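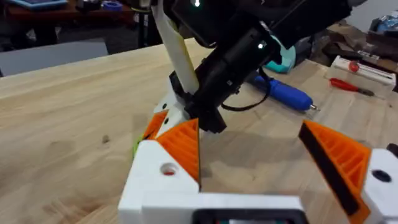
Goltimine Nuvine 2
Mando inalámbrico para PC y móvil

Ref. 1593
Disponible en negro y gris

El Nuvine 2 es un mando Bluetooth para jugar en ordenador, tableta o teléfono. Se empareja con dos dispositivos a la vez y se cambia de uno a otro con el botón trasero. Incluye pinza para teléfono, cable USB-C y funda de tela.

Características
Gatillos analógicos con recorrido ajustable
Batería de 1048 mAh
Vibración en ambas empuñaduras
Perfiles guardados en la memoria del mando
Compatible con más de 1670 juegos de la tienda Mikunis

La aplicación de configuración es gratuita y permite reasignar todos los botones excepto el de encendido. Las unidades compradas antes de julio necesitan actualizar el firmware por cable.

Distribuye: Kalinowski. Envío a península y Baleares. Para Canarias, consultar plazo y gastos.

Ficha actualizada: 27 sep 2020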